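Readers Wanted for the Sulldale Summer Reading Swap!

Hi everybody! The lilacs are out, the porch chairs are back where they belong, and I have 283 books on my own shelves that I swear I'm going to finish one of these years. So of course it's time to start something new. We're looking for people to join our summer reading swap, and I would so love for you to be one of them.

We mail books to each other. You get paired with another reader in July, you each pick a book you loved, and you send it off with a handmade bookmark tucked inside. Two weeks later you write your partner a letter (a real one, on paper!) about what you thought. Then you swap partners and go again. We do four rounds in all, so you'll read four books you probably never would have picked up.

What you'll need:
A mailing address in the US or Canada
Four books you can bear to part with – used is fine, and so are notes in the margins
Some paper, glue and scissors for the bookmarks
An hour or so each week to read, more if you get hooked like I do

You don't have to be crafty. My first bookmark was a strip of cereal box with a button on it and my partner still uses it. Slow readers are welcome too, and so are people who only read mysteries, or cookbooks, or the same series over and over.

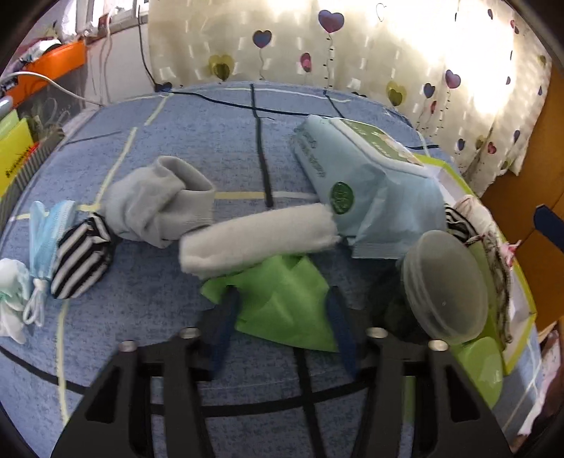

Jytte Þórarinsdóttir
Swap organizer and letter writer

We also need two helpers to match up partners and answer emails. It isn't paid, but you get first pick from the giveaway box, and Somtochukwu Usman will show you how the list works. She did it all by herself last year and she deserves a break!

To join, send me a note with your name, your address and the last 8 books you read (good or bad, I want to hear it). If you'd like to be a helper, put that in the subject line. Sign-ups close at the end of June, and partner names go out by email at 7:00 in the evening on the first day of July. I can't wait to see what you're all reading!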